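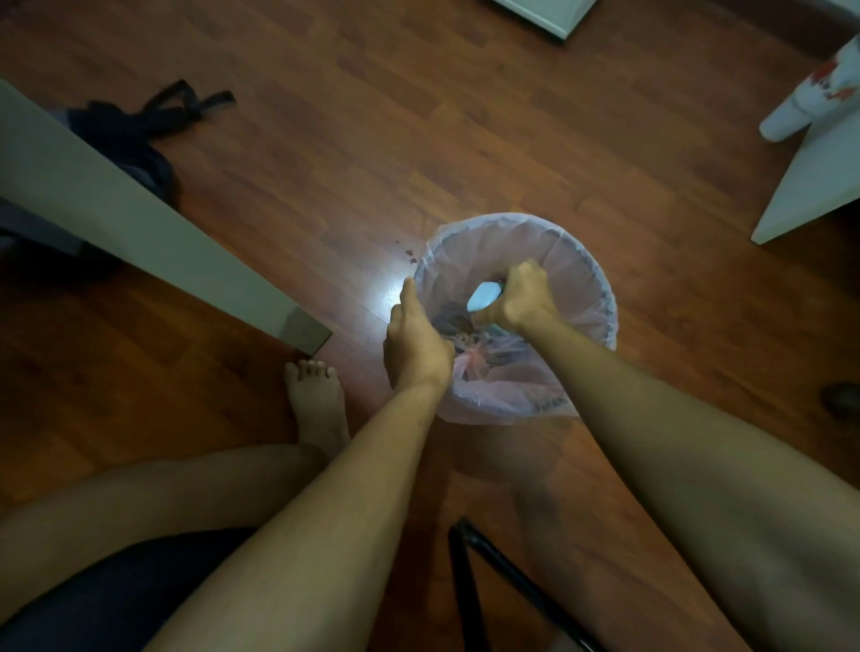 Szabolcs Major objected to last year's version of these notes on the grounds that they treated the evacuation order as the start of the event, when most of the delay had built up before it was issued. The sequence below has been rearranged to meet that point.

Unit 4. River flooding: warning time and clearance time

4.1 Terms

Warning time is the interval between the issue of a warning and the arrival of water at the threshold level. Clearance time is the interval needed to move the last household out of the zone. An order is late if clearance time exceeds the warning time remaining.

4.2 Case: Letville, March

The zone held 3886 residents, of whom 2296 lived on the low side of the Ondgate road. The upstream gauge passed its alert level at 04:10. The order was drafted within the hour but held back for a second reading — a step the written plan did not require.

Clearance of the low side took about 84 minutes. The road remained passable for 42 minutes after the order. Traffic was then sent over the north bridge, which had a single lane open.

4.3 Reading the case

Munasinghe separates decision delay from travel delay. Only the first can be shortened on the night. Travel delay depends on road capacity, the number of vehicles and the share of residents who need transport provided — all fixed in advance.

Note that clearance time is measured from the order, and the gauge alert must not be used in its place.

4.4 Reading for next session

Tharindu Munasinghe, sections 2 and 3. Bring the Ondgate road plan.

Shares 6 | Comments 2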